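From: Nima Shirazi, Residential Services Office
To: Starnine residents list
Subject: Re: [starnine-residents] Room readiness before linen change

Dear residents and floor coordinators,

Thank you to those who replied to the notice on linen changes at Starnine House. Several of the replies raised the same points, and I am answering them on the list so that all floors have the same information. The message quoted here is the one that brought in the most follow-up questions.

> On Sunday the Nishad Wing coordinator wrote:
>
> Residents in our wing have asked what exactly must be cleared
> before the linen staff come in. The notice says "beds should be
> free of personal items." Some people took this to mean that the
> bed must be stripped completely, including the skirt. Others
> left everything in place and found that their bed had been
> skipped. Room 408 was skipped twice.
>
> Could the office also confirm whether our own pillows may stay
> on the bed, and what happens to clothing that is left there?
> There is some worry that a shirt could go off to the laundry
> with the sheets.
>
> Finally, is there a set hour? The notice gives only the day.

On the first point, residents are not asked to strip the bed. Staff remove the duvet cover, the fitted sheet and the house pillowcases themselves. Bed skirts stay in place year round and are taken off only for the July deep cleaning. If a skirt has slipped or is hanging unevenly, please leave it as it is. Staff will straighten it once the mattress has been made up again.

Clothing is the usual reason a bed is skipped. Our linen contractor, Drindudau, has instructed its staff not to handle residents' clothes, and a single garment on the duvet is enough for them to move on to the next room. This applies equally to folded items and to items that have simply been put down for a moment.
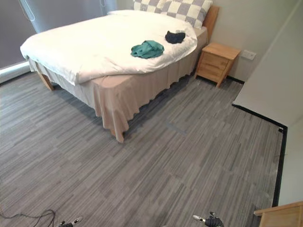 Double bed with two garments on the duvet. A bed in this condition would be skipped.

In a case such as this, moving the teal garment and the dark one to a chair, a drawer or the closet is all that is required. The duvet does not need to be smoothed or folded back. Please also check the bedding for small objects, as these are easily carried off in the folds of a cover. The office is holding an earring and two buttons that came back from the laundry this month, and their owners may collect them at the front desk.

With regard to pillows, residents may keep their own on the bed. Only plain white pillowcases are collected. Checkered, striped or otherwise patterned cases are treated as personal property and will be left where they are. Residents who use a plain white case of their own should mark it inside the hem with the room number, or put it away on the day — an unmarked white case cannot be told apart from house linen after washing.

The linen round begins at 9:30 a.m. on the Nishad Wing and continues to the Turano Wing after the noon break. We are unable to give a time for each room. Residents who need to sleep during the day because of night work may ask for a later visit by writing to this office before the round.

Rooms 408 and 416 will be visited separately this week and need not submit a new request. Any other resident whose bed was skipped may pick up a clean set from the linen closet on the first floor and return the used set in the bag provided. The closet is open until 7 p.m.

Coordinators are asked to post a copy of this message on their floor boards and to remove the earlier notice. Further questions may be sent to the list or directly to me.

Sincerely,

Nima Shirazi
Residential Services Office
Starnine House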